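Last updated: December

I went to see Mayuree Nuchit because I was sick of waiting for a machine that can fold my towels. She's spent years around robot arms, first at Fendero and now at Priver, and I figured if anyone could tell me when the laundry gets done for me, she could.

She laughed and put sewing up on her screen. Surgical sewing!

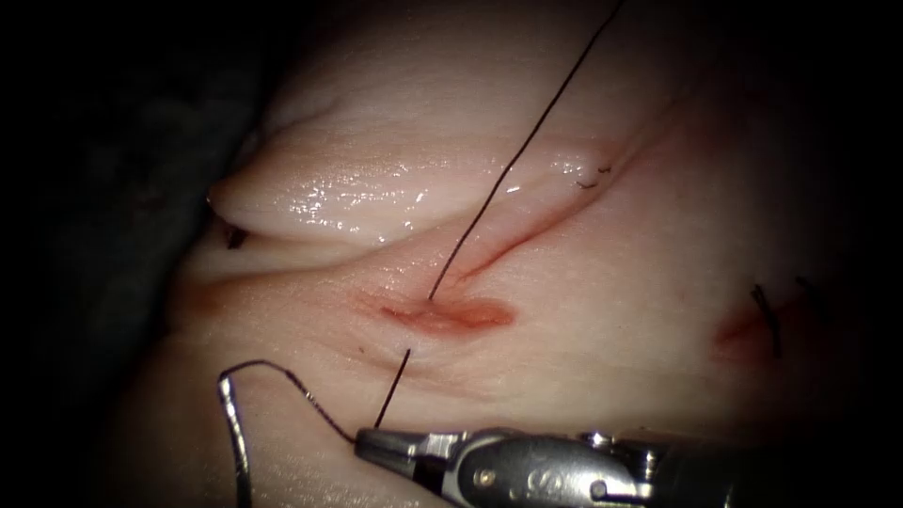
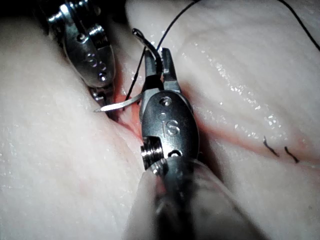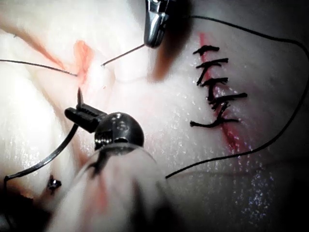
Stitching with robotic instruments and black suture thread. The row of five closed stitches is in the last picture.

"People look at this and say, well, surely it can mend a sock," she told me over a very large coffee. "And I say, who's holding the sock?"

Her point — and she came back to it a few times — is that soft stuff is rotten to work with. Thread loops wherever it likes. Tissue folds, and so does a fitted sheet, only the sheet is bigger and somebody's left a pillowcase in the corner of it.

I asked if her own place was full of gadgets. Not really. She has a vacuum called Julitham (the kids named it) that gets stuck under the same chair every Friday, and she still hems her own curtains.

Her colleague Samuele Marras wandered in about then and was a bit gloomier. He'd run a towel-folding trial in the back of a uniform shop, 700 towels, all the one size and colour. "Fine, we got through them," he said. "Then the owner handed us a bath mat." He wouldn't tell me how the bath mat went.

So what about shop floors? Mayuree is more hopeful there. Boxes are kind to machines, she reckons, and so are shelves that stay put. Buttons and zips she'd leave for later. Socks, later again.

"Ask me about the dishes," she said, so I did.

"Glasses, maybe. My nonna-in-law's good platter? I'm not letting it near that."

I went home and folded the towels.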